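首页 剧场 书评 走读 关于我 留言

Clullum剧院开放日:我在后台待了一整天

2021年8月21日　文:Skye Buchanan

先说结论,值得去,而且下次我还要去,带两双鞋!我那天穿了新凉鞋,爬到灯光廊的时候脚后跟已经磨破了,后面一半行程都是踮着脚走的。

Clullum是个老剧院,我以前看戏只进过观众厅,坐二楼边上最便宜的位子,柱子挡掉半个舞台那种。开放日走的是后门,从卸货口进去,一路上全是绳子、配重、卷起来的幕布,墙上用粉笔写着历年剧目的名字,有些已经被蹭得看不清了。领我们这一组的是一位说话特别快的女士,她一边倒着走一边讲,我一直担心她撞到消防栓(没撞到,看来走过很多遍了)。

他们这一季的重头戏叫《沃雷尔的信》,Worell是剧里那个中尉的名字。整出戏只有一个场景,战壕里的一间地下掩体,三个军官,两个勤务兵,外面的炮声时远时近。五月首演的时候我就看过,那天回家路上一句话都不想说。所以这次能站到掩体里面去,我激动得手心出汗。

布景比我想的矮得多。从观众席看只觉得压抑,站进去才知道,天花板真的就压在头顶上,高个子演员得一直弓着背。女士说这是导演坚持的,排练的时候有人撞过好几次头,后来干脆把撞头写进了戏里——就是第二幕开头中尉进来骂了一句的那个地方!我看戏的时候还以为是演员失误,还替他尴尬了半天,哈哈。

桌子是歪的,故意垫高了一条腿,这样杯子放上去会慢慢滑。第一幕里两个人谈家乡的花园,谈得好好的,杯子就在那儿一点一点往桌边挪,你的眼睛根本离不开它。剧本里没有这一笔,我回家翻过。
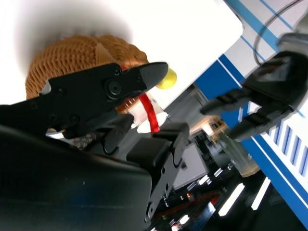
藤编篮子与白色桌面

后来去了道具间,这是我最舍不得走的地方。一间长长的屋子,架子一直顶到天花板,每样东西都挂着小纸牌,写着哪出戏、哪一幕、谁经手。《沃雷尔的信》的道具单独占一个架子:搪瓷杯、蜡烛头、一本祈祷书,还有那些信。

信我要多说几句。戏里中尉负责检查士兵寄回家的信,他每晚坐在桌前一封一封看,看完封口。我一直以为演员手里拿的是白纸,顶多随便画几行。结果全是真写的!编剧Mowat为这出戏写了129封信,每封的口气都不一样,有人只会写"我很好,勿念",有人写了满满两页讲一只猫。演员每晚随手抽一封,所以他脸上的表情每场都不同。工作人员让我们读了几封,我读到一封,从头到尾在问妹妹牙疼好了没有,最后才补一句,这里下雨,靴子不大合脚。我站在架子旁边鼻子就酸了。

这也正是我喜欢这出戏的原因。它很少直接说苦,没有人站到台前大喊战争多么可怕,苦都藏在小事里:汤里吃出一块布,勤务兵一本正经地解释;两个人为了谁的毯子更潮争了半天;副官数着还有几个小时,数到一半忽然去聊板球。我以前写过一篇短评,说它"情节太少",现在想收回这句话了。情节确实少,可等待就是情节呀。三天的戏,观众从第一分钟就知道进攻要来,台上每个人也知道,剩下的全看他们怎么把这三天打发掉。

午饭在剧院咖啡厅解决的,排队排得有点久,三明治一般,柠檬蛋糕很好,请一定留肚子。

下午有一场小讲座,讲声音设计,主讲是给这出戏做音响的Zunder工作室。讲座在顶层排练厅,椅子硬,人坐得满满的。他们把第三幕的炮声拆开放给我们听,一层一层地放:最底下是一面大鼓,录完放慢;上面是关谷仓门的声音;再上面是一种很细的沙沙声,原来是往铁皮上撒米。单独听每一层都有点好笑,合在一起灯一关,前排一个小男孩立刻抓住了他爸爸的胳膊。

最让我意外的是他们讲"不响"的那段。全剧最长的一次安静在突袭之后,中尉回到掩体,坐下来,拿起笔,没有写。观众听到的是完全没有声音,音响师说其实一直开着一点点很低的底噪,突袭一结束就悄悄撤掉,人说不出少了什么,就是觉得胸口一空。我当时在本子上画了三个感叹号。

有人提问说,这样算不算操纵观众?台上的人想了一会儿,说算,灯光也是,幕布也是,问题在于你操纵他去看什么。我觉得答得挺好,不过提问的人好像不太服气,散场的时候还在走廊里跟同伴争。

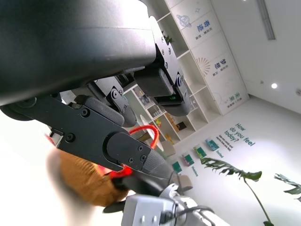
Mowat在讲座末尾也说了几句,他说那场安静本来有一段独白,写了四百字,中尉把死去的朋友从头到尾回忆了一遍,排练到第二周他自己坐在台下听,觉得那个人不会这样说话,他会坐着,会嫌灯太暗,于是整段划掉,只留下"把灯拨亮一点"这一句。

我记得这句!五月看的时候我还觉得奇怪,朋友刚死,他怎么惦记灯。现在再想,他大概是要接着看信,那些信总得有人看完寄出去。要不要把这层意思讲明白,我和同去的表姐在回程的火车上吵了一路。她觉得观众有权利听到那段独白,戏剧又不是猜谜,人心里疼就该让他说出来,莎士比亚的人物哪个不说。我说那是另一种戏。她说你就是爱装深沉。(后来她睡着了,我赢了。)

几条实用的,给打算去的朋友:

开放日不收票,后台要提前在前厅登记,早点去。灯光廊的梯子很陡,穿裙子的请三思。道具间不能拍信的内容,可以抄,我抄了两封,铅笔他们借给你。剧本在前厅小书摊有卖,印的是删过的版本,那段独白附在书后,表姐买了一本,已经翻到最后几页折了角。

《沃雷尔的信》秋天还要再演一轮,我打算换到一楼中间坐,看看那只杯子到底是什么时候开始滑的。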